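Section 4: Your first pick-ups with the hand-held gripper

By now the Tresik gripper should be out of its case, charged and paired with the club laptop, and you will be itching to pick something up. Bear with us for a page, as a little care here saves a great deal of muddle when the Hakim team comes to train on your recordings!

1. Lay a cloth over the table and put out a good jumble of household things, some hard and some soft.

2. Open the fingers fully, then come in low and slowly with one finger either side of the object.

3. Squeeze until both blue pads are touching, count to two, and lift.
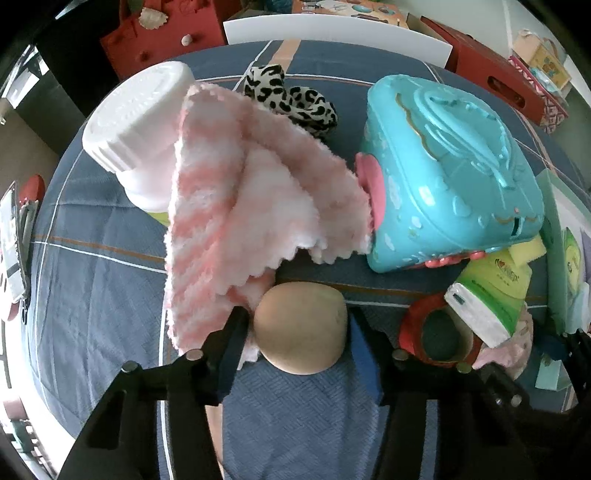
Figure 4.1. Closing on a rounded object, with a soft cloth directly behind it.

Note: if the Brosent program shows code 92, the fingers were moving before recording began. Close them, open them again and start afresh.

4. Once you feel comfortable with solid shapes (do take your time, there is no prize for hurrying), move on to the tidying task, where loose bits and pieces go into a tray or a box lid.

Caution: keep hair, sleeves and lanyards well away from the linkages.
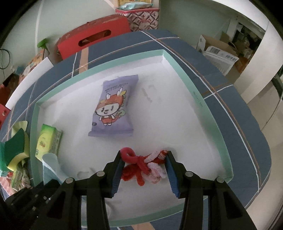 Scoring for the tidying round follows the Zismont rules, and newcomers are often surprised by how generous they are. An object counts once it has been gripped, moved and let go inside the rim, and it needn't land neatly. Fuzzy things such as a twist of pipe cleaners want a gentler squeeze than a snack packet does, so practise on both before your round begins. Each round lasts 162 seconds, and you may pause once.

5. Save your recordings before switching off. The club archive held 1,674 of them in May and we would dearly love to add yours.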